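Skirkel Bedside Caddy: a review from under the doona

By Bendik Hägglund
Aug 31, 2020
Last updated: March

I have had a cold for most of winter, which is a fine way to find out what your bedroom furniture is made of. Mine was made of a milk crate. In the second week I gave in and ordered the Skirkel, a fabric caddy that hangs off the side of the bed and promises to hold everything a sick person could want. It cost $40 from Tomlow, plus 10 for postage to Taldale, where the courier left it at the neighbour's.

Assembly

There is a flat board covered in grey fabric, and you shove it between the mattress and the base. The pockets hang down over the side. The instructions run to 11 steps, several of which are warnings. Step four tells you to lift the mattress "with a partner". I did it alone with a temperature, swearing, and the board went in crooked. It has stayed crooked and holds perfectly well.

What fits in it

The big pocket takes a paperback, a tablet and a packet of lozenges. It will also take a water bottle, provided the bottle is thin and you don't mind the whole thing leaning out into the room like a drunk at a bus stop. The two small pockets suit a phone and a pair of glasses. A remote fits too, although it sinks, and you'll be fishing for it when the ads come on.

Tissues are the real test of any bedside storage. The caddy has a dedicated slot for them, with an elastic opening in the colour of old porridge. It was plainly measured against a cardboard box by somebody who owned exactly one. I buy the soft packs, the cheerful ones with flowers and a blue wave on them, and they slump to the bottom and have to be dragged out by the neck. 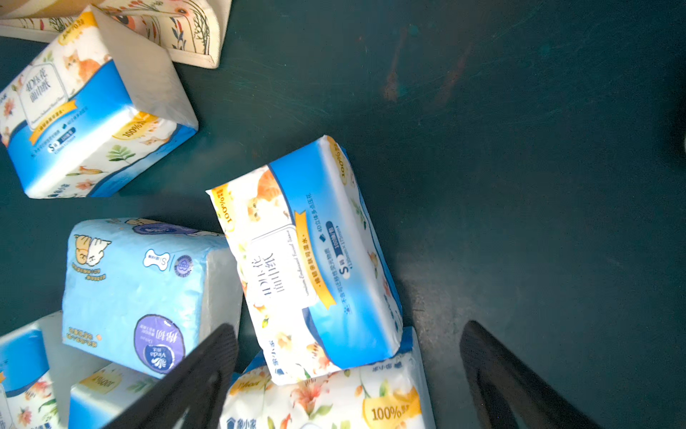 Against the Rahman

My sister swears by the Rahman, a rigid plastic tray that clamps to the bed frame and costs $125. She lent me hers for a week. The clamp is superb, and I could have moored a dinghy to it. The tray has a proper lip, so a mug of tea stays put, and it wipes clean. It also sits at precisely the height of my hip, and I have the bruise to show for it. If your bed has no exposed frame, you can't use it at all.

Washing

The label says hand wash, cool, dry flat in shade. I put it through the machine with the towels. One seam has puckered and the grey is a touch sadder, but I was never going to frame it.

Verdict

Buy the Skirkel if you read in bed and drink your tea elsewhere. Three stars, with half of one taken back for the tissue slot. I've kept mine, and the milk crate is in the shed with the tomato stakes.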